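Household robots: common questions

Can a machine tidy a living room yet?
Parts of it. Picking up one cushion is a fair test, as fabric crumples where the fingers press.
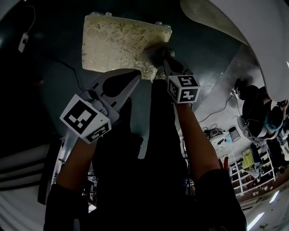

Our trials in Staddale ran to 43 attempts at setting a cushion back on a sofa. Rawiri Faulkner keeps the results and will send them on request.

Do people still do the work?
Yes, for now. A person works a hand-held gripper and the software learns from the recordings - slow going, but it suits soft items.
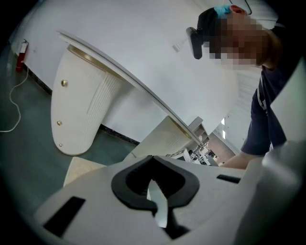
When can I buy one?
No date yet. Ask again in September.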